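Can robots do flat-pack furniture yet, or is it all editing?
Home Automation > General

kettle_drum
Wednesday crew, settle something. My brother-in-law says two-armed robots will be assembling store furniture at home within a couple of years. I say they can't reliably load a dishwasher. Who's closer?

Rianne Verschueren
Depends on the furniture. I've been working on plastic chairs and stools with a two-arm setup. Push-fit legs, no screws, no tools. You'd think it's the easiest job going.
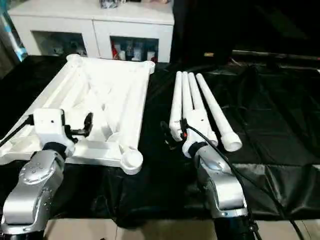 The grabbing part is mostly fine. Getting a leg lined up with the socket and then pushing hard enough without the other side lifting is where the time goes. Our last round was 60 attempts and we counted 21 as finished with nobody stepping in.

broner_fan
21 out of 60 is bad. My kid does a stool like that in 3 minutes. I have a Broner mower and a Broner vacuum and they earn their keep because each does one thing. Two arms in a living room is a solution looking for a problem.

lathe_and_let_live
Disagree. We put a Lui cell in the shop last October to feed blanks and it was worse than that the first month. Now I don't think about it. Bad numbers early on don't tell you much.

broner_fan
Your blanks are all the same and sit in a tray. A house isn't a tray.

Rianne Verschueren
Both fair.
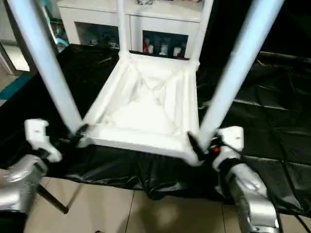 Handling the chair once it has legs is a separate problem from fitting them. Two grippers on one rigid object have to agree with each other, or they fight through the plastic. Upside down with a gripper on each front corner of the seat, you have the base of a leg to hold on to at both sides, and I like that grip. It's slow. I wouldn't sell it to anyone.

kettle_drum
So what would you trust at home today?

Rianne Verschueren
Vacuum, mower, maybe carrying a bin from one room to another. Folding towels if you aren't fussy.

lathe_and_let_live
Same list, minus the towels.

broner_fan
Then we agree and I've wasted my lunch. Still say ten years for the chair.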